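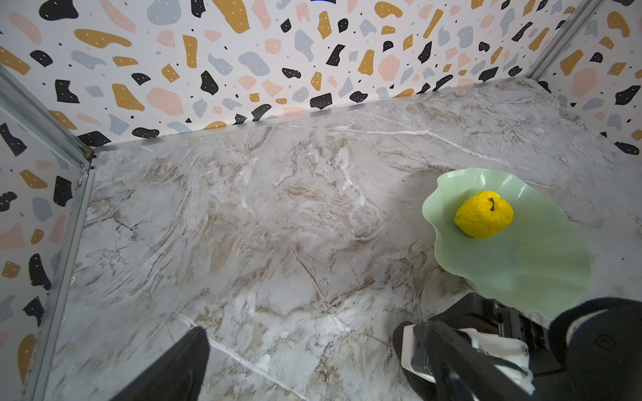

*Wrist camera view inside the Clurness cell: pear-shaped fruit on a ruffled plate, two-finger gripper below.*

## Clurness Tabletop Cell

The Clurness is a walled work cell for small robot arms, sold by Orkero as a kit. It gives you a framed enclosure, a set of printed wall and floor sheets, and a box of props for pick-and-place work. The arm and gripper are sold separately.

The frame is aluminum rail joined with corner brackets. Three sides are walled and the fourth is left open for the arm. Walls and floor are faced with printed sheets that you can change when you want a different background. The set shown pairs a terrazzo-style print in black, mustard, pink and blue-gray with a marble-patterned floor. Busy prints like these are a fair test for a vision system that has only worked over a plain table.

### What's in the kit

- Frame rails, brackets and fasteners
- Three wall panels and one floor panel
- 4 sheet sets, each with walls and floor
- Pruvost prop box, with plates and play food
- Hex keys and a printed assembly guide

### Assembly

Two people can put the frame together in 60 minutes. Build the back corners first, check that they are square, then slide the panels in. Leave the bracket bolts finger-tight until all three walls are seated. The sheets go on last. Smooth them from the center out and trim any extra at the seams with a sharp blade.

If your arm carries a wrist camera, set its exposure after the sheets are on. A pale floor will throw off settings made on a dark bench.

### Working with the props

The Pruvost box is mixed on purpose. Some pieces have simple outlines and some don't. A plate with a wavy rim gives the gripper fewer good places to hold, and fruit shapes with a stem need a bit more thought about where the fingers close. Start with one item on the floor panel, then move on to items set on plates.

Wipe props and sheets with a damp cloth. Don't use solvent on the prints.

### Ordering

| Item | Price |
|---|---|
| Clurness cell, full kit | $681 |
| Clurness cell, frame and panels only | $289 |

The frame-only version takes the same sheet sets, so you can add them later. Replacement sheets and prop boxes are stocked by Trendness – ask for the Clurness size when you order. New prints are due in November.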